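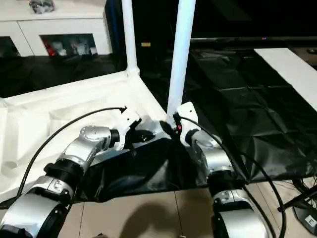

Ladasetti Craft Records

A table of handmade craft objects and the words their makers use for them

Overview

Ladasetti is a set of 3,182 catalog records for traditional craft objects: baskets, woven belts, rugs, saddle blankets, carved spoons, leather bags, tent cloth, pottery and a small group of musical instruments. Each record has a short text description, a materials list, a technique field and, where we could get it, the maker's own name for the piece.

The records were typed up from paper inventory sheets kept by the Shehata collection and from sale books lent by several workshops in Tronville. Object photographs are not part of the release. The rights to them sit with many different people and we did not want to hold up the text while that gets sorted out.

Files

records.csv – the main table, one row per object
terms.csv – the vocabulary list, with spelling variants and notes
makers.csv – makers who agreed to be named
changes.txt – what was fixed between versions

All files are UTF-8. Fields are separated by commas and text fields are quoted. Line breaks inside the description field were replaced with a space.

Fields in records.csv

record_id: A short code. The letters at the front show the source (SH for Shehata, TR for Tronville). The codes do not run in order, and gaps are normal. A gap usually means a duplicate was merged.

object_type: One of 32 types. The full list is at the top of terms.csv.

local_name: The name as written on the sheet or in the sale book. We kept the original spelling even where it was plainly a slip. Corrected spellings are in terms.csv.

materials: Separated by semicolons, with the main material first. "Wool" means the sheet said wool. It has not been tested.

technique: Free text in the older records, fixed terms in the newer ones. See Known problems.

description: Written by whoever filled out the sheet. Some are a full paragraph and some are a single word.

maker_id: Links to makers.csv. Blank if the maker is not known or did not want to be listed. Those two cases cannot be told apart from the table, and we would like to keep it that way.

period: A decade where the sheet gives one, otherwise "unknown". Please do not treat blank and unknown as the same thing. Blank means the page was missing.

How the vocabulary was built

Samah Berrada made the first list by pulling every noun out of the description field and sorting by hand. Ilham Ragab then went through it with two weavers and a basket maker in Tronville, who threw out a good part of it. Many of the words on the Shehata sheets turned out to be collectors' words that no maker uses. We kept those in terms.csv with the tag "collector", so old catalog entries can still be searched.

Where makers disagreed on a word, both versions are listed and neither is marked as preferred. This happens most often with belts.

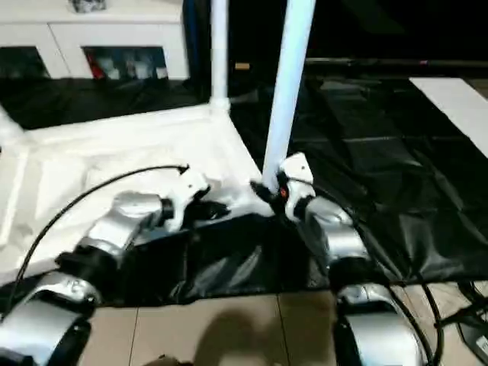 Tent cloth and shelter parts were the hardest group to describe, as the sheets use "tent" for anything from a full dwelling to a strip of door trim. The rows now name parts one by one. "Panel" is any flat piece of cloth that forms a side, and "pole" is an upright support whatever it is made of. Cloth that crosses the top is "roof strip". Ropes, pegs and stakes share a single term, "fastening", which Khadija Ezzat still considers too broad. She may be right, and it could be split in a later version.

Known problems

The technique field is uneven. In the SH rows "braided" and "plaited" were used by different typists for the same thing. We have mapped them together in terms.csv and left the main table alone.

Dye colors are unreliable. A sheet that says "red" could be describing the wool as new or after long use, and there is no way to know which.

Pottery is thin. Only one of the workshops kept its pottery sales in the same books as its textiles.

Measurements were dropped. The sheets mix inches, centimeters and hand spans, often without saying which, and Reda Benjelloun gave up on converting them after a long attempt. The raw values can be had on request.

Prices from the sale books are also left out. The workshops asked for this.

Versions

Version 3 is the current one. It adds the split shelter terms and merges duplicates found by Dorothy Mapplebeck, who compared the SH codes against the old card drawers. Version 2 had an error in the join between records.csv and makers.csv that put some saddle blankets under the wrong maker. If you are still on version 2, please replace it.

The next update is planned for May.

Using the records

The text may be used for study, teaching and catalog work with credit to the Ladasetti Craft Records. Please keep the local names when you republish rows – several makers agreed to take part on that condition. Do not use makers.csv to contact people for sales.

A small script called Iker comes with the release. It loads the three tables, joins them and prints any row with a term that is not in the vocabulary. It needs no outside packages. Run it from the folder that holds the files, or it will stop with a missing file message.

Corrections

Send corrections with the record_id and the field name in the subject line. If you are correcting a local name, tell us where you heard it used, even if that is only a village or a family. Corrections from makers go in first and the rest wait for the next version.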